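Do we need a timed bin?

The residents' group at Kikwood has asked everyone to say by the end of December whether they would back a switch to weighed food waste. Under the plan each household gets a fob, the shared bins on Pandley Road get a lock and a scale, and whatever you tip in goes against your name. The pitch is that people throw away less once they can see the number. I have read the leaflet twice and the longer paper behind it once, and I'm not sold.

My first trouble is with the figures. The paper leans on a trial at Cadela Court, where 134 flats used the locked bins from spring to early autumn. Food waste by weight went down. I don't doubt the scales. But the trial ran across the summer holidays, when half the building is away, and the paper sets those months against the winter before. Anyone who has carried a caddy downstairs after Christmas knows what winter does to the total. A fair test would have put the same months side by side, or left a second block alone and watched both. Neither was done, as far as I can tell from the tables at the back.

Then there's the question of where the rest of it went. If you make one bin a nuisance to use, the bin next to it gets fuller. The paper gives no weights for general rubbish at Cadela Court. It says these were "outside the scope". I would have thought they were the whole of the scope. A family that scrapes its plates into a black bag has cut its food waste to nothing on paper, and the lorry carries the same load as before.

The supplier is called Niskanen, and its brochure came folded inside the leaflet, which I thought was a bit much for something we are meant to be making up our own minds about. It promises that households "become aware of their habits". Perhaps they do. I became aware of mine years ago, mostly by finding the same bag of salad gone to slime at the back of the fridge. I still buy the salad. Knowing about a thing and changing it are some way apart, and I'd like to see a paper on bins that admits as much.
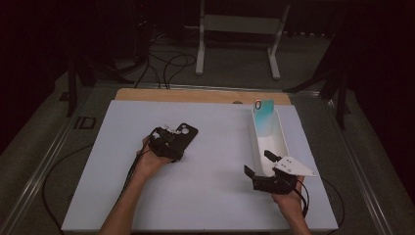

Darmawan Kwok wrote in after the last issue to say that I was being too hard on the whole idea. His block has had weighed bins for two winters and he says the weighing matters less than the lock. "Before, people from the shops were tipping boxes of chips in there every night," he wrote. "Now they can't. The smell has gone and so have the rats. I couldn't tell you what my own number is, I've never looked." He thinks we should take the bins, ignore the app and stop arguing.

It's a good letter and I've thought about it since. If the lids stay shut and the rats go elsewhere, that is worth having. But it is an argument for a lock. A lock with a key would do it, and we could have one on each bin for the price of a decent lunch. What we're being offered is a lock, a scale, a fob, an account, a monthly message and a contract that runs for 5 years. I notice too that the man who likes it best has never looked at the part we'd be paying most for.

The money is worth a closer look. The first year is free. After that the charge is "expected to be met from savings", and the savings come from the fall in weight, which takes us back to the summer holidays. The paper works its sums on a street of 1000 households. We are nothing like that size. When I asked whether the price per bin would be the same for us, I was told it was a matter for later talks. Later, in my experience, means after you have signed.

I also asked what happens when a fob is lost, when the battery in the lid gives out, and when somebody's mother comes to stay for a month and peels potatoes for all of them. The first two have answers: a small charge for the fob, and a repair visit within a few working days. For those few days the lid stays locked, so I suppose we keep the peelings in the kitchen. The third got a laugh and no reply. I meant it, though. A big household that cooks from scratch will always weigh in heavier than one person living on ready meals, and a chart that ranks us by the kilo will make the cook look like the wasteful one. The message goes to the account holder only, I'm told, but the paper talks of "friendly comparison between neighbours" on page two and never says how friendly.

None of this means that food waste doesn't matter. We throw away too much of it, my house included. If the group wants to spend some effort on it, I'd start with things that cost next to nothing. The bins could be washed out more than twice a year. The liners could be put back in the lobby, where they used to be before somebody decided they were going too fast. The collection could be moved back to the early morning, so the caddies aren't sitting in the sun until three. Do those, weigh the lot at the depot as is done already, and see what a full year looks like.

Forms go in the box by the side door. There is a space for comments under the yes and no, though it's only one line long, so write small or staple a sheet to it. I've ticked no and stapled two.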